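**Hardwax oil on a timber tabletop still tacky after 14 days**

Yevhen Horobets
Sat 19 September

I sanded a solid timber table back to bare wood and applied two coats of Urkis hardwax oil, colour code 2311. The tin says overnight between coats and a week to full cure. It has now been 14 days. The surface grabs a dry cloth and takes a fingerprint if I press for a few seconds. The underside, which only got one thin coat, is hard.

The table is in an unheated sunroom in Rilham. Days are mild, nights are cold. I sanded to 240 grit, vacuumed, wiped with mineral turps and left it an hour. First coat went on with a brush, second with a lint-free rag. I did not buff off after the first coat as I thought it would soak in.

Do I wait, or does it have to come off?

---

**hurnlow_joinery**

The brush coat is your problem. Hardwax oil cures by reacting with air, and a thick film skins over on top while the layer underneath stays soft. The second coat then seals it in. The underside being hard tells you the product is fine.

240 is also finer than I would go. Most tins of this type ask for 120 to 150. Past that the timber is burnished and takes less oil, so more of it sits on the surface.

What I would do:

1. Wet a white non-abrasive pad with mineral turps and work a small area with the grain.
2. Wipe off the softened oil straight away with clean cotton. Change the cloth often.
3. Repeat over the whole top, then leave it overnight with the windows open.
4. If it is dry to the touch, apply one very thin coat with a pad, wait 15 minutes and buff until the cloth slides.

If it is still gummy after step 3, use a card scraper. Paper will clog in seconds. Lay the used rags out flat outdoors until they are stiff, as oily rags in a heap can self-heat and catch fire.

Board direction makes no difference to curing, but it does to the wiping. Follow the length of the boards and finish each stroke past the end.

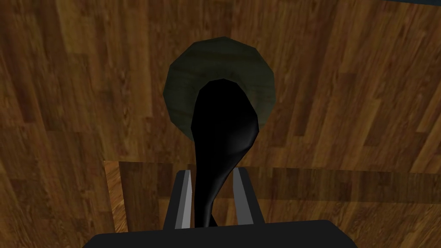
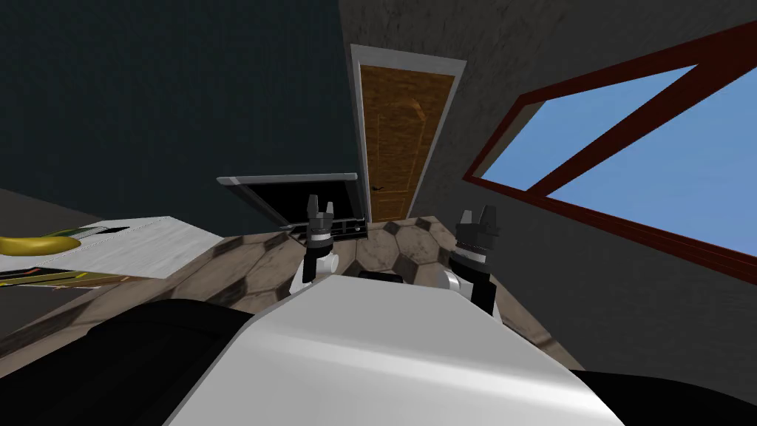
Can the turps step be done with methylated spirits instead?

Methylated spirits is a poor solvent for part-cured oil and tends to leave it stringy. Stay with mineral turps, or whatever thinner the tin names.

---

**Achterberg**

Agree with most of that, but I would try warmth first. Cold nights slow these finishes a lot - below 10 degrees some hardly move. Bring the table inside, keep the room at 20 or so, and put a fan across it on low. Give it four or five days. I have had a benchtop come good that way without touching it.

If it still prints after that, strip it as above.

---

**kev_m**

just put talc on it

---

**Yevhen Horobets**

Thanks. Moved it inside with a fan. One end has firmed up and the other, where I started with the brush fully loaded, has not. I will do the turps and pad on that end and see whether the sheen can be matched, otherwise the whole top gets done.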